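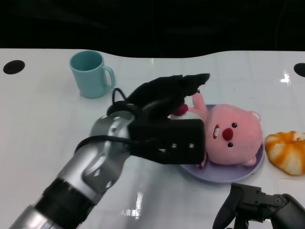

Arkormont open day: notes on the two-arm tabletop demo

weldgap_tom
Original poster
I went to the Skeltance open day at the Arkormont site in April. Most of the floor was conveyors and palletizing, which has been covered in the other thread. These notes are about the two-arm station at the back, where the task was to pick up a plush pig and put it on a plate.

The operator gave the controller as a Plukska unit and said the policy was trained on 547 episodes for this one task. No fixtures, no markers on the objects. The session I watched was 56 trials over the afternoon, with a tally on a whiteboard. I left before the end, so I don't have the final number.

Cycle time was slow. I timed several picks on my phone and the typical one was eight seconds from first motion to release. Approach was smooth. Most of the time went into the last couple of inches before contact.

rackmount_lou
Thanks for writing it up. Did they say anything about grip force? Soft goods are where our cell has trouble. We run vacuum on bagged product and anything with a nap leaks.

weldgap_tom
Original poster
There was a force limit, but he wouldn't give a value. The jaws close until motor current levels off, then hold.
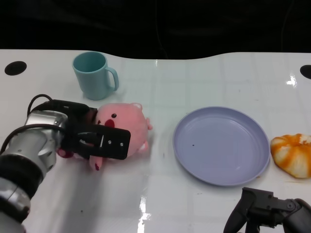

Clearance is the part I'd look at first if you are thinking about this for a real line. On a fixed cell you clear the bench and present one part at a time. They left the other objects out on purpose. With the pig in the left gripper, the mug is right behind it and the plate is over to the right with the bun beyond it, so the carry path is short but the arm has to come in at a low diagonal. The cable loop at the wrist also adds to the envelope, and I doubt it is in the collision model. I asked, and the answer was that the model "accounts for the arm."

dutycycle
I was there too, earlier in the day. I disagree that this says much about a real line. It is one toy and one plate on a shiny white table. We have a Grewal pick cell that has been running mixed cartons for years, and it does more than 500 picks on a slow shift. Show me the same policy on a part it has not seen.

rackmount_lou
Cartons have flat faces. The pig doesn't. I don't see how your number compares.

dutycycle
It compares because somebody has to pay for the cell. At eight seconds per pick you are slower than a person with one hand free.

weldgap_tom
Original poster
Nobody at the station quoted it as a production rate. Here is one more from the same table, for the question about grip.
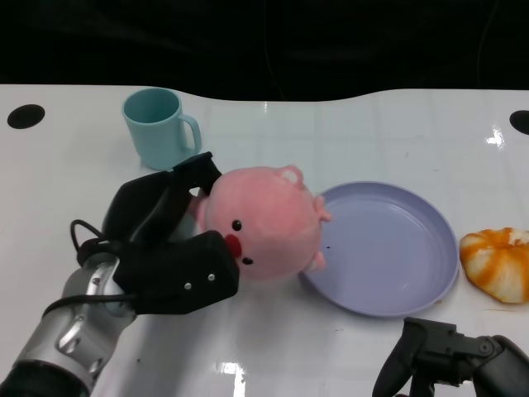 Pig in the left gripper, next to the empty plate.

The head compresses between the fingers. On a plush toy that is fine. On a filled pouch I would want the force value before I signed anything.

hexkey_5mm
What about glare? We had to put a matte sheet under our cameras because a gloss bench gave us false edges.

weldgap_tom
Original poster
No matte sheet. There were bright patches on the table and they ran it like that. I asked whether the lights had been part of the training set and was told the overheads were on for all of it. He did not know about daylight. As for cameras, there is a view from the head and another at the wrist,

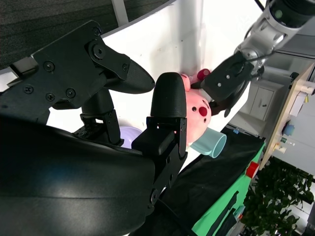

and both go to the policy at the same rate. The wrist view is supposed to matter most near contact, when the arm blocks the head view. I asked what happens if the wrist camera drops out, and the answer was that the arm stops and waits for a reset. I didn't see it tested.

dutycycle
Stops and waits is the right behavior. I'll give them that. Still want to see a second part.

hexkey_5mm
Does the Plukska unit have a hardwired stop, or is it only in software?

weldgap_tom
Original poster
I forgot to ask. I have a contact form for Skeltance and will post the reply if I get one.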